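The Belt Never Asks How You Slept

A morning on the sorting line at a small parts returns shop, where the whole job is putting the right thing in the right tub

By 6:40 the coffee is gone. Not low. Gone. Somebody on nights drank the last of it and put the pot back on the burner, and there is a brown ring cooking in the bottom that will be there till Monday.

This is Sikedell, returns side. Two rooms and a loading dock behind a tire place. Parts come in from stores that couldn't sell them, or sold them and got them back, and the people here open the boxes, look at what's inside, set it on a belt and send it down to somebody who decides. Keep, fix, strip, scrap. Four tubs. That's the business.

I came for one shift. Stayed for two because I was bad at it and it bugged me.

First thing you learn is how to put something down. Sounds dumb. But a belt is a moving table and things want to tip. Flat side down, wide end down, label up if it has a label. Round things get a ring or they roll. Tall things go on their side, unless they leak, and then they don't go on the belt at all. My trainer said all this in under a minute, walking, with a box cutter in her mouth. Then she left.

So. Boxes.

The first is filters. Second is filters. The third says filters on the side and is full of door hinges, still greasy, wrapped in a grocery circular. The fourth has a bag of sugar in it. No note. It goes on a shelf with the other things that aren't parts: one ice skate, a jar of buttons, a very nice umbrella. People send back the strangest stuff and then never call.

The line does 297 boxes on a good day. It's written on the whiteboard by the dock door in green marker, with a box drawn around it, and underneath in a different hand it says "ha." We did not get there on my shift. We did not get close.

What gets you is the feet. Everyone told me shoulders, watch your shoulders, and sure. But the floor is concrete and the mats are worn down to a skin in the two places people stand, and by nine your heels are talking. The old hands rotate. Twenty minutes boxes, twenty minutes belt, twenty minutes tubs, and the walk between is the rest. There's a kitchen timer shaped like a tomato that runs the whole thing. It goes off, everybody shifts one to the left. I have worked in offices with six-figure scheduling software that did not run as well as that tomato.

The belt itself came from a bakery. Or that's the story; I heard a cannery too. It was bought used through a dealer called Purkovitz, along with a pallet jack and a scale that reads heavy. You set the scale to minus 3 before you start and it's fine. There is tape on it that says so. There's tape on everything. Tape on the light switch (LEAVE ON), on the fridge (NOT YOURS), on the stop button (YES THIS ONE).

And the belt has to be clean. I didn't expect how much anybody would care. Wiped before start, wiped at lunch, wiped at close, with a rag wrung out till it's barely damp. Grease gets on one part, then it's on every part behind it, then a customer opens a box and finds a thumbprint and back it comes, and now you're sorting the same valve twice. They've had that happen. There's a pump they call the boomerang that has been through eleven times, I was told eleven by three different people so I beleive it.

Rails get wiped too. Dust sits in the grooves. You run a folded corner of the rag down the channel and it comes out gray, every time, doesn't matter if you did it four hours ago.

Mid-morning is the quiet stretch. Trucks are done, second truck's not due. That's when you slow down and get a feel for the pieces, one at a time, and this is the part I ended up liking. A thing comes down by itself with space around it. You look. What was it attached to? Which end is up? Is that a chip or is that how they made it? 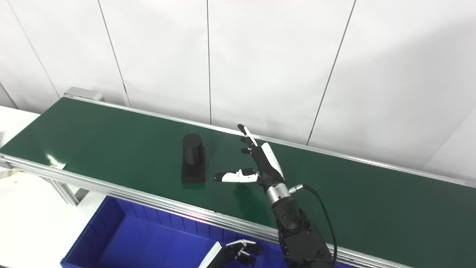

You get fussy about spacing. One piece, a gap, one piece. Crowd them and you start looking at the bunch, and the bunch always looks fine. Dark parts are harder. A black part on a dark belt, under those tube lights, you lose the edges, and where the glare hits you lose everything else. The trick is to lean. Move your head, not the part. I spent a good hour picking things up to see them before somebody finally told me I could just lean.

Pick up low, too. New people grab from the top. Grab from the top and if it's two pieces you've now got one piece in your hand and one headed for the end of the belt. Thumb down by the base, fingers round the back, then lift. Did that wrong maybe a dozen times and got a look each time. Fair.

Lunch is 11 o'clock, which felt insane, and then at 10:50 I could have eaten the sugar. Chili from a crock pot, crackers, somebody's sister's pickles. A radio on the windowsill. They talk about a trucking outfit, Pretorius, that always shows up with the load facing the wrong way. They talk about October, when the heater season stuff comes back all at once and they set up folding tables in the hall. They talk about whether the stapler counts as borrowed if it's been here nine years.

Nobody talks about the line. Then the tomato rings and everyone's up.

Afternoon I did tubs. Strip tub fills fastest, it's the heavy one, don't let it get past the rivets or you can't drag it. Keep tub fills slow. You want it to fill, you start rooting for things. A whole bracket, clean, all its screws still in the little bag! I held it up. Got a nod from across the room. Best nod I've had all year, and I'm including my wedding anniversary.

Wiped down at 2:30. Belt, rails, the scale, the handles on the tubs. Rag in the bucket. Somebody had made a fresh pot by then, in the same pot, ring and all. I had two cups.

Sikedell runs a Saturday counter for parts that passed, cash or card. Bring the old part with you. Wear real shoes.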